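Desmontar también es construir

Skotholm, 28 de agosto de 2018

Llevo todo el verano discutiendo con Telmo Segura sobre cuál es el mejor primer proyecto para un brazo robótico de taller. Él defiende el ajedrez, como medio mundo. Yo defiendo el ordenador viejo, la torre de oficina que acaba en el trastero, y cuanto más tiempo paso con el nuestro más convencida estoy.

El ajedrez es muy agradecido, lo reconozco. Las piezas se parecen entre sí, el tablero no se mueve y los vecinos aplauden. Pero un alfil se deja agarrar de cualquier manera, y por eso enseña poco. Una memoria hay que cogerla por los cantos, presentarla recta y empujar con una fuerza que al principio da miedo (¡a mí todavía me lo da!). Ahí se descubre si la muñeca tiene holgura, si la calibración era buena o solo optimista, y si uno ha entendido de verdad lo que hacen sus propias manos al montar un PC.

En Skotholm compartimos banco entre gente muy distinta. Encarnación Herrero viene de la relojería y trata cada tornillo como si fuera el último. Emiliano Carretero programa deprisa y pregunta después. Con el ajedrez trabajaban por turnos – con las torres trabajan a la vez, y discuten, y de esas discusiones han salido los mejores cambios del programa. Vamos por la versión 17 de la rutina de inserción y sigo abriendo el registro cada mañana con ganas.

También está el dinero. Un banco de pruebas comercial para practicar inserciones se nos iba de presupuesto, mientras que una placa base retirada cuesta un viaje en furgoneta. 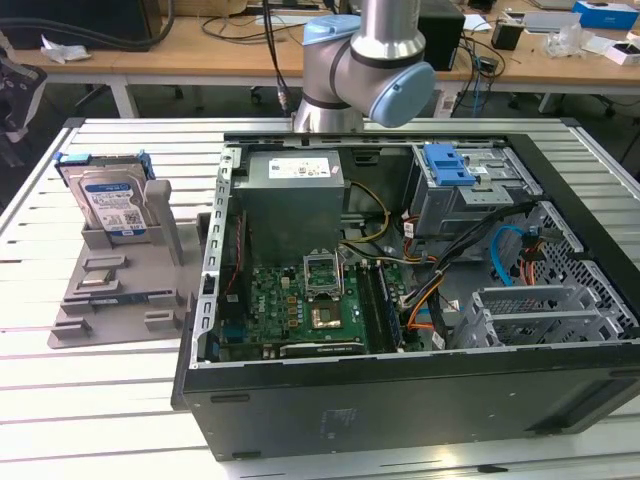
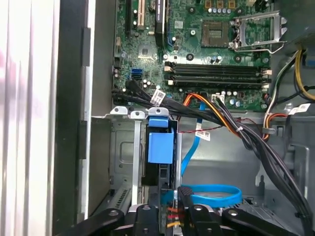

Lo que más me entusiasma es que el problema venga con sus propias reglas. Nadie en el taller ha tenido que inventar tolerancias ni dibujar una pieza de prueba, las pusieron hace años unos ingenieros que pensaban en dedos humanos. El zócalo vacío del procesador, con su marco metálico levantado, es un ejercicio completo: pide una orientación concreta y castiga la prisa. Los cables son otro asunto. Rosalía Toledo quería quitarlos todos para las primeras pruebas y me opuse, porque un azul de SATA atravesado en mitad de la caja es la clase de estorbo que un brazo casero debería aprender pronto a rodear. Telmo dice que eso es empezar la casa por el tejado. Le he prometido una partida cuando consigamos poner 2 módulos seguidos sin tocar la seta de emergencia.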